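Setting Up and Checking a Two-Arm Tabletop Cell Before Shared Use

Last updated October 8, 2020

These steps apply to any small bench cell with two arms on a common rail and a gripper on each arm. They cover what to do before a session, during it, and when handing the cell to someone else. They do not replace the risk assessment for your site. If the two disagree, follow the risk assessment.

You will need the cell log, the speed limit sheet, and a roll of floor tape. Users of the Pindo control panel should also have the menu map open, as the menu names below come from it.

Before power-on

1. Walk around the cell and look at the frame, the walls and the rail. Push on each post. Nothing should move.

2. Trace every cable from the base of the arm to the wrist. Cable hose needs enough slack to let the wrist turn fully, and the loop must not be able to catch on the other arm. Loops that stand high over the wrist are the ones to watch.

3. Clear the rail of screws, clippings and tools.

4. Test both stop buttons, one at a time. Reset between tests and write the result in the log. 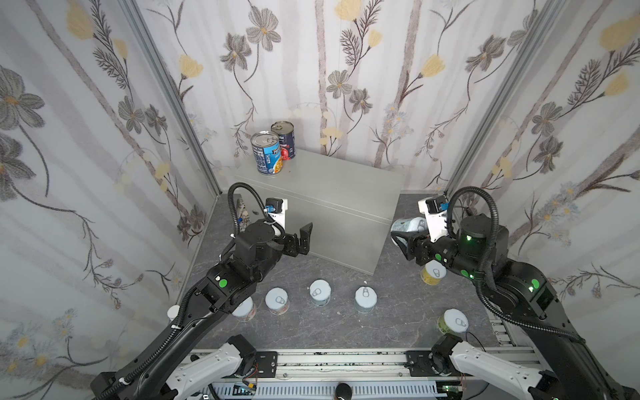
Run the Weerasinghe checklist next if your cell has it installed. It takes 3 minutes and catches most joint offset errors. Without it, send each arm to its home position by hand and compare the joint readings with the values taped inside the log cover. A difference of more than 2 degrees on any joint means the arm has to be calibrated again before use.

Setting the limits

5. Set the speed cap to 30 percent for the first run of any new task. It stays there until one full run finishes without a stop.

6. Draw the shared zone. This is the part of the floor and the tops of any fixtures that both grippers can reach. Only one arm may be moving in the shared zone at a time unless the task has been signed off for both.

7. Set the grip force for the lightest object in the task. For food cans, start low and go up in small steps. A can that slips at the low setting is a nuisance, but a crushed one leaks into the finger joints and costs you an afternoon.

8. Decide where a held object goes if the run is stopped. Write it down. "Leave it in the gripper" is an acceptable answer for a sealed can and a bad one for an open container.

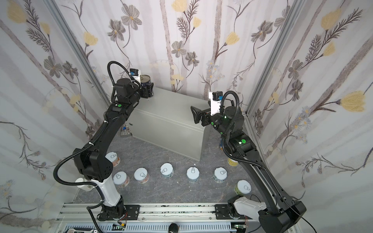

During the run

9. Keep hands outside the posts whenever drive power is on. To straighten an object, pause, wait for the panel to show HOLD, and then reach in.

10. Watch the arms directly. The wrist views are there to check a grip and are too narrow to tell you where the other arm is.

11. Log every stop, including the ones you caused by mistake. Use fault code 491 for a stop with no clear cause. Please do not clear a 491 and carry on without an entry. In March we had a week of them with nothing written down.

Clear and shiny objects

Transparent parts need their own check, and the Prandero depth settings that work for cans should not be reused for them. Place the part by hand, look at it through the wrist camera, and see what is left to work with. 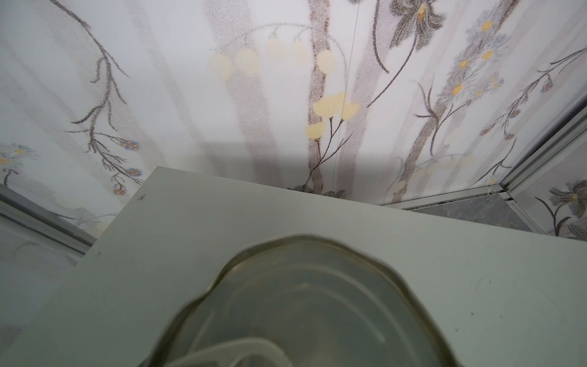 Grip points for these parts should be entered by hand on the first run and confirmed by eye. Automatic edge finding can be tried after that. On a clear plastic container seen from nearly straight overhead, the wavy rim with its thin darker edge is the most useful outline, so put your points there. The gray surface shows right through the body, and a bright streak of reflected light on the inside wall can be mistaken for an edge. If you get a false edge, move the lamp before you change any software setting.

Handing over

12. Send both arms home and open the grippers.

13. Save the task under your own name. Cells that use Bamance storage will ask for a version note. Fill it in.

14. Put the speed cap back to 30 percent.

15. Sign the log and list anything still in the cell, with its position if the next task depends on it.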